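Preguntas frecuentes sobre las salas de trabajo

Edificio Sullwood, segunda planta

¿Quién puede reservar una sala?
Cualquier persona con contrato de puesto en Sullwood. Las visitas entran con quien haya hecho la reserva, hasta un máximo de 4 personas por sala.

¿Con cuánta antelación hay que reservar?
Se puede reservar hasta 72 horas antes, desde el calendario de Trondlow. Si la sala queda libre el mismo día, basta con pasar por recepción y preguntar por Roya Heydari.

¿Cuánto dura cada turno?
90 minutos. Entre un turno y otro dejamos 20 para ventilar y recoger. Se pueden encadenar dos turnos si no hay nadie apuntado después.

¿Dónde enchufo el portátil?
Cada sala tiene tomas de pared. En la Giraldo hay además una regleta blanca en el borde trasero de la mesa. No conecte calefactores ni hervidores a las regletas.

¿Puedo usar la pantalla de la pared?
Sí, va incluida en la reserva. Traiga su propio adaptador si el portátil no tiene salida de vídeo estándar. Los cables que cuelgan de la pantalla no se desconectan: si no llega señal, avise a Keyvan Safavi por el chat del edificio.

Hay mucho reflejo en la pantalla, ¿qué hago?
Baje las persianas y apague la luz del techo. Con las lamas cerradas la sala queda bastante oscura, pero se lee mejor lo proyectado.

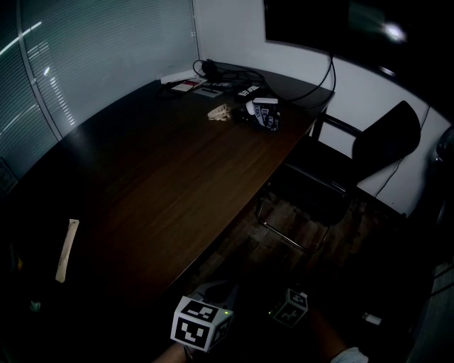 ¿Qué tengo que recoger al terminar?
Todo lo que haya traído — cargadores, tazas, tarjetas, cajas, papeles. La regleta se queda en su sitio. La silla se deja arrimada a la mesa.

¿Con qué se limpia la mesa?
Con un paño apenas húmedo. Nada de alcohol ni de limpiacristales, que dejan cercos en el acabado oscuro.

He olvidado algo en la sala. ¿Dónde está?
Los objetos perdidos se guardan en recepción hasta el lunes siguiente. Después pasan al armario de la planta baja, y la llave la tiene Setareh Daneshvar.

¿Se puede comer dentro?
Bebidas sí, comida no. Para comer está la cocina del fondo, abierta hasta las ocho de la tarde.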